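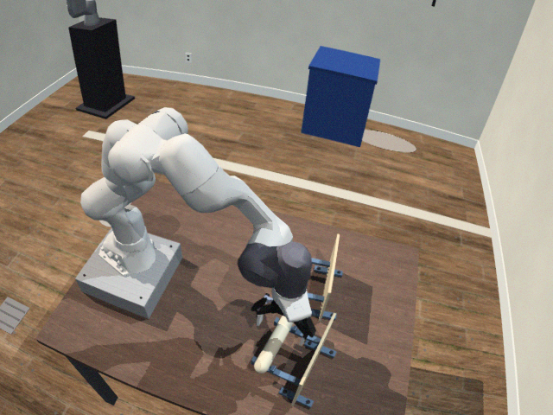

Assefa Repair Library
Progress report to the Prullero Fund, November
Prepared by Tekle Adugna, program manager
For Lucinda Delacroix, grants officer

Lucinda,

You asked for a plain report this time, with less of the brochure in it. I have tried. Some of it will read as if I am arguing against our own program, and in a couple of places I am.

Where we are

We lent tools on 579 occasions in the grant period. That is the number that went into the newsletter, and I would ask you not to lean on it. A loan is logged each time an item goes over the counter, so a person who renews a drill twice shows up as three loans. When I took the renewals out and looked at separate borrowers, I got 246 people. I think 246 is the honest figure and I would like it to be the one in your board summary. I have no good way to tell how many of them fixed anything.

We said in the application that the library would "reduce household waste in the district." I wrote that sentence and I can't back it up. We don't weigh anything, and we don't know what people would have thrown out if we weren't here. A borrower who takes out a tile cutter may be saving an old bathroom or ripping out a perfectly good one. I would sooner drop the claim than invent a way of measuring it.

Repair evenings

These are the part I believe in most, and the part with the weakest records. People bring in a lamp or a toaster and sit down with someone who knows wiring. The sign-in sheet asks whether the item was fixed, and nearly everyone ticks yes before they leave. I followed up with 40 of those people by phone. Fewer than half picked up. Of the ones who did, several said the item had quit again within a few weeks, and one had bought a new toaster on the way home. They were all very nice about it.

So the success rate printed on our flyer should come down, and I have asked for it to be removed from the next print run. The new sheet asks for a phone number and permission to call after two months. I expect the rate to look worse once we use it.

Sewing machines

Still the busiest shelf. The waiting list is long and the machines come back in poor shape, mostly with bent needles and thread packed under the plate. We paid for servicing twice, which was not in the budget. I moved the money over from printing, as I told you in my August note. If you fund a second year, please let servicing have its own line.

The booking software

We switched to Flakeo in the spring on the advice of two other lending libraries. I was against it and went along. The calendar is easier for borrowers, I will give it that. The reports are poor. It counts a canceled booking as a booking unless someone goes in and deletes it by hand, and we had a whole month in which no one did. The loan figure above has been corrected for this. Any figure you may have seen on our public page before September has not.

Support from Flakeo answers quickly and then doesn't fix it.

The Sokov Street branch

The plan was a second counter at Sokov Street, open three afternoons a week. It opened late, in July, and it is quiet. The neighborhood survey we used to make the case asked people whether they would like a tool library near them. Of course they said yes. It did not ask whether they would walk to one, or whether they already had a brother-in-law with a full garage. I counted heads at the door for four weeks and would not call what I saw demand.

The staff there think it needs another six months and a better sign. They may be right about the sign. My own view is that we should cut it to one afternoon and see if anybody complains.

Money

Spending is on plan apart from the servicing. The deposit scheme, which I expected to be a nuisance, has worked better than I thought it would. We hold $100 on the larger items and have kept it only once, for a pressure washer that never came back.

What I am asking for

Permission to drop the waste target and report borrowers in place of loans. A decision on Sokov Street before the lease renewal in February. I can send the raw sign-in sheets and the call notes if your board wants them, with the names taken out.

Tekle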